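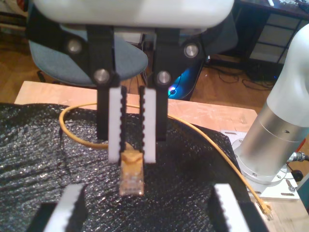

4.2 Does wiring the classroom change anything?

The claim that wired desks improve online test sessions is repeated in most of the planning guides we read, and it usually comes with one number attached: up to 95 per cent fewer dropped sessions. We could trace that number only as far as a brochure for the Ekov test platform, which gives neither a sample nor a definition of "dropped". We treat it here as a sales figure.

Our own records cover 3000 test sessions at two schools, Erklow and Umberg. Erklow ran cable to its desks before the June sitting. Umberg stayed on wireless. Dropped sessions were fewer at Erklow, and it would be easy to stop there. But Erklow also replaced its old laptops in the same term and moved its largest group to a smaller room. Any of these changes could account for the gap, and our data can't separate them.

There is a further problem with how drops were logged. The Ekov software marks a session as dropped when the student is signed out, whatever the cause. A flat battery, a closed lid and a lost connection all look the same in the file. Of the drops at Umberg, 670 had no cause noted by the supervisor. Earlier work has tended to put such cases down to the network. We see no good ground for that and leave them as unknown.

Cost is treated just as loosely. The Solberg guide prices cabling by the metre and says nothing about labour, wall repairs or the switch at the other end. A switch has a fixed set of ports (Figure 1), and a school that outgrows them has to buy again. None of the guides budgets for this.

Figure 1. Ports on the front of a blue network switch.

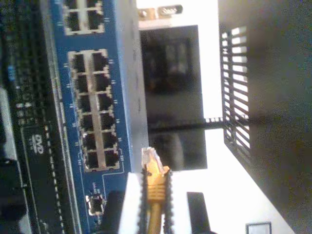

Should a school that already has working wireless pay to cable its desks for testing?

On our evidence there is no strong case for it. A school with frequent drops should first find out what is causing them, using a log that records the reason for each sign-out.

We asked both schools for such a log covering 100 sessions each. Only Umberg supplied one, and it was filled in from memory after the sitting. We have left it out of the analysis.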